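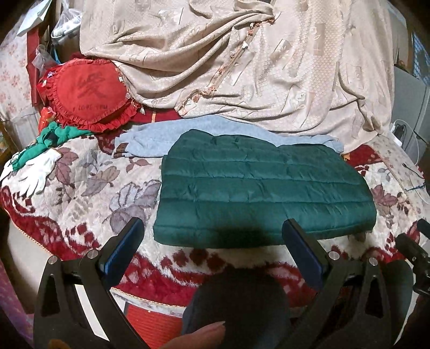 Wednesday, 10.40. Second drying run on the down insulation samples from Dudia, same batch as Monday's soak. Target is loft recovery after full saturation and a low-heat tumble. Run 1 stopped early on a tripped thermostat and I have discarded its figures. The construction of interest is the one on the teal jacket, horizontal stitched channels with a few vertical seams crossing them, where fill can clump at the junctions and hold water longer than the open part of the baffle. The flat panels from Kashyap have no cross seams and will serve as control.

Method: soak 4 h in plain water, spin 2 min, hang until dripping stops, weigh, tumble. Load 300 g dry weight per drum. Weigh every half hour. Loft by the plate and rule, plate left to settle before reading.

Notes so far:
Spin leaves more water in the cross-seamed panels than in the control. Difference is small but the same sign on every pair.
Drum sensor reads dry well before the scales agree. Ignore the sensor.
Breaking up clumps by hand between weighings helps, but it is not repeatable. Elikem Zakaria suggests felt balls in the drum. Agreed, next run.
Balance drifts if the extractor is on. Switch off before weighing, wait for zero.

To do: replace thermostat, ask Farkon for the fill power sheet (chased once in May, no reply), label the control panels on the back as the ink on the front has washed out.

14.15. Drum 2 still losing weight. Leaving it in.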